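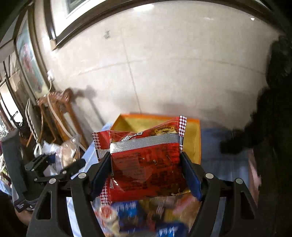 Brudela finishes second year of solar lending in Altotstead district

Brudela has closed the books on the second year of its small solar loan program in the Altotstead district. Over 83 per cent of borrowers were up to date with their payments at the end of March, a better result than the first year, when late payments after the harvest gap caused cash flow trouble.

The program lends to households and small shops that are beyond the reach of the grid. A borrower pays a deposit, takes home a panel, battery and lights, and repays monthly. Systems are supplied and installed by Skoryk, which also handles repairs while the loan is running. Brudela carries the credit risk.

To date 3957 systems have been installed. Of these, 2542 are the basic lighting kit and the rest are the larger kit, which can run a radio, a fan or a small fridge. Shop owners mostly choose the larger one. Several have said they now stay open after dark, and a few charge neighbours a small fee for topping up phones.

The main change this year was to the repayment calendar. Farming households can now skip 2 payments in the lean months and make them up after the crop is sold. Field staff had asked for this from the start. It means more paperwork for the Altotstead office, and the loan software still has to be corrected by hand when a payment is moved.

Battery replacement remains a problem. The batteries in the first kits are wearing out sooner than planned, mostly in homes where the charge controller was bypassed. Skoryk has begun fitting sealed controllers and is visiting the older sites – the river villages first, then the hill road. Borrowers who need a new battery before their loan is paid off can add the cost to their balance.

Bida, the neighbouring district, is next. A survey of households there is under way and the first loans are expected once the local depot has been leased. Partners who would like the full second-year report can request a copy from the Brudela office. Please say whether you want the annex with the loan tables, as it is sent separately.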